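Recording Hand-Held Gripper Demonstrations for Soft and Light Objects

Posted by Qusai Farah
Last updated Apr 3, 2020

This page covers how we record demonstrations with the hand-held gripper when the object is light, soft or easy to crush: dried stems, grasses, tissue, loose yarn. It assumes you have already assembled the gripper, charged it and run the calibration in the Karam setup guide. If you are working with boxes, cups or tools, use the rigid object page instead.

What you need

The hand-held gripper with textured pads fitted
A clear table or a long stretch of desk
The object, plus a few spares of the same kind
A container or a marked spot for the object to go to
A computer running Skundix for review

Set up the table

Clear a space as wide as your reach on both sides. You do not need to clear the whole room. A policy trained only against a bare wall tends to fail the first time it sees furniture, so we leave shelves, chairs and people where they are. Lights stay on at their normal level. Do not move lamps or blinds partway through a session.

Put the object down in a different place and at a different angle for each take. Most new operators put it back in the same spot without noticing. If you catch yourself doing this, have a second person place it.

Make the grasp

Start with the gripper open and a hand's width above the table. Hold still for 3 seconds. The software uses the pause to find the start of the take.

Move in along the line you want the robot to follow. Keep your wrist angle within what the arm can reach. The gripper will let you twist into positions that the arm cannot copy, and those takes are thrown out later.

Close slowly. With dried grass or a plume, stop as soon as the pads have hold of it. Squeezing harder breaks the stems and teaches the robot to close all the way on everything. 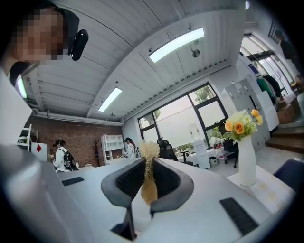
Lift straight up before you carry the object sideways. Loose material drags on the table, and a sideways start pulls it out of the pads. Keep your free hand away from the fingers for the whole take. If you have to fix the grip with your other hand, end the take and mark it as bad.

Place and release

Lower the object until it touches the target, then open the fingers all the way. Wait for the object to settle before you back off. Fluffy material can cling to textured pads. If it does, do not shake the gripper. Press the object lightly against the target, open again and back away. Keep these takes. They are useful examples of recovery.

Wipe the pads between takes if bits of straw have collected on them.

Review the takes

Load the session in Skundix and play each take at normal speed. Delete any take where:

the gripper starts moving before the pause is over
the fingers leave the camera's view
the object is dropped and picked up by hand
the tracking jumps

Craig Cruickshank recorded our first grass set at Mirnasero, 541 takes in all. After review we kept 533. Expect to lose more than that while you are learning.

Sessions should run no longer than 90 minutes. Past that point operators speed up and the closing motion gets sloppy. Switch operators or stop for the day.

Export

Choose Export, then Gripper Set, and name the folder with the object and the operator's initials. Check that the gripper width is included in the export. Older versions leave it off by default, and without it the Viludon arm will only open and close fully.

Copy the raw recordings to the shared drive before you clear the gripper's memory.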